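4.2 Setup of the simulated drawer cell

The drawer cell is a software copy of the bench cell at Hjaltested and is kept in the same repository as the Mernix controller. It holds one arm, one gripper with a wrist camera, and one cabinet. The cabinet has a light side panel and a darker front with bar handles, and it is placed at a new yaw angle at the start of every episode. Figure 4 gives a wrist view with the gripper close to the cabinet.

Contact settings took most of the setup time. With the default solver margin, a fingertip could sink into the side panel before any force was reported, and the controller then pushed harder. We reduced the margin, raised the solver rate to 220 Hz, and replaced the fingertip mesh with a capsule. The visual mesh was left alone.

The camera mount offset is checked after each change to the gripper model. Védís Stougaard wrote the check, which moves the arm through 227 stored joint poses and compares the projected fingertip with its expected pixel position. A mean error above 2 pixels blocks the build. The last full recalibration was made on 3 May 2020, after the Floda gripper files were updated and the palm link origin moved.

Lajos Deák maintains the episode log. Of 1639 episodes recorded with the final settings, those ending in a solver fault were rerun from the saved seed and, where the fault came back, passed to Naheed Naqvi for inspection of the collision geometry.

Figure 4. Wrist camera view in the simulated drawer cell, gripper near the lower edge of the cabinet side panel. 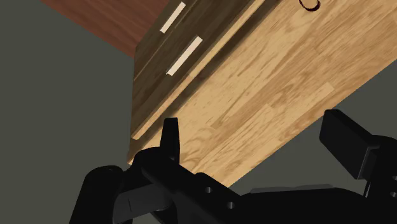

Seeds and joint poses are stored with the log, and a rerun must use the same solver build as the original episode.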